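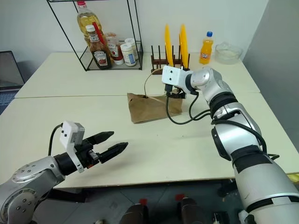 Last updated: Feb 18, 2022
By I-hsuan Hung

Ditero has confirmed that the next release of its messaging application will include a revised sticker library, with 37 new designs and a modest reorganisation of the existing categories. Subscribers to the preview programme received the update earlier this week. All other users are expected to receive it in July.

The library previously held 1045 stickers, many of them carried over from the Edside keyboard when the two products were merged. A number of these were duplicates under different names, and searching for a common term such as "thanks" could return several near-identical results. The duplicates have now been combined under a single entry. Stickers already sent in older conversations will continue to display as before.

The new designs include a kettle, a folding umbrella, a badger and a set of weather symbols drawn in the flatter style that Fleury introduced last year. I consider the weather set the strongest of the group. The badger is less successful at small sizes, particularly on a dark background.

Users of the Cavton tablet should note that custom packs remain limited to 200 items on that device. Larger packs will need to be divided before they are transferred. The option is found under Settings, then Keyboard, then Manage Packs.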